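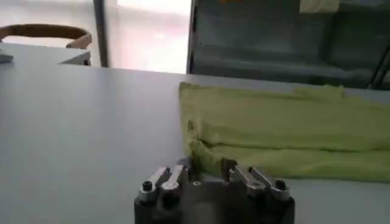
**Home testers wanted for the Tuser folding kit**

Saturday, May 12, 2018

Do you have laundry? Silly question, I know, but it's how most of our conversations with testers begin, and it usually gets us to the right place. We are Nkuna, a small company that makes add-on kits for tabletop robot arms, and we are looking for people who would like to spend part of their summer helping us find out how good our newest kit is at folding ordinary household cloth. It's called Tuser, and it goes on sale later this year if all goes well. Before that, we would like it to meet some real towels in some real homes, with all the crumbs, pets and bad lighting that come with them.

### What Tuser is

Tuser is a two-finger gripper with metal finger links, a small wrist camera and the software that goes with them. It bolts onto a light arm that clamps to the edge of a table. You put a cloth down, press the start button on the tablet, and the arm looks for a corner, picks it up and starts folding. It does well with dish towels, napkins and cleaning cloths. It is slower with hand towels, and with fitted sheets it is hopeless, so please don't apply in the hope of never folding one again (we had one tester last year who was quite let down, and we still feel bad).

Speed is not its strong point yet. A flat dish towel takes roughly 2 minutes from start to finish, and a bunched one can take a good deal longer while the arm makes up its mind about where the edge is. Some people find this very restful to watch. Others go and make coffee.

### Who we are looking for

We have 15 places. You don't need to know anything about robots, and we would be very happy if most of you didn't, as we have plenty of people here who already know which button to press. What we do need is:

- a sturdy table at least five feet long that you can spare for the whole test
- home Wi-Fi that reaches the table
- someone aged 18 or over who can be in the room whenever the arm is running
- a bit of patience, and a willingness to write down what annoyed you

We'd especially love to hear from people who live in small apartments, people who fold with one hand because of an injury or arthritis, and people who run a tiny business with a lot of cloth in it – a hair salon, a café, a massage room. Left-handed folders are welcome too. We learned in the first round that they lay things out quite differently, and our software had some catching up to do.

If you have children under 9 at home, please tell us in your application. It doesn't rule you out, but we'll want to talk through where the arm would stand and how you'd keep the area clear while it's moving.

### What you would be doing

The test runs for five weeks, starting in August. One of our installers will come to your home, clamp the arm in place, and stay until you've run a few cloths through it and feel comfortable. Please set aside a whole morning or a whole afternoon for this, and please don't tidy up for us.

After that you use it on your own time. We ask for three sessions a week, as long or as short as you like, using your own cloths as well as the bundle we bring. The bundle comes from Morkamano, a linen supplier down the road from our workshop, and you may keep it afterward. At the end of each week there's a short form to fill in and a phone call with us. The calls tend to run over, I'm afraid, mostly because we get so curious about what people have been trying.

At the end we come and collect everything, and we'll sit down with you for a last chat about whether you would ever pay money for such a thing. You won't hurt our feelings. A plain "no" with a reason attached is worth a lot to us.

### About the camera

The wrist camera records while the arm is running, and it sees more than the cloth. Parts of the room behind the table will be in the recordings: furniture, windows, whatever is on the shelves. We use the recordings to improve the folding software and we don't publish them without asking you first. You can look through each session on the tablet before it's sent and delete any part you'd like to keep to yourself. When the arm is off, the camera is off.

### What you get

Testers receive $75 a week, plus an extra $150 once the kit has been returned. Installation and collection are free, and damage from normal use is our problem. When Tuser goes on sale, every tester who finishes can buy one at half price, arm included.

### How to apply

Write to us at Grurkasov House, where our workshop is on the ground floor, or use the tester form on the Nkuna website. Tell us a little about your home, your table and what you fold in a normal week. A picture of the table is helpful. Long letters are fine, we read them all with our lunch.

Applications close at the end of June, and everyone who writes will get an answer, including those we can't fit in this time. If you're close enough to drop by, the workshop is open to visitors on weekday afternoons, and you're welcome to bring a towel.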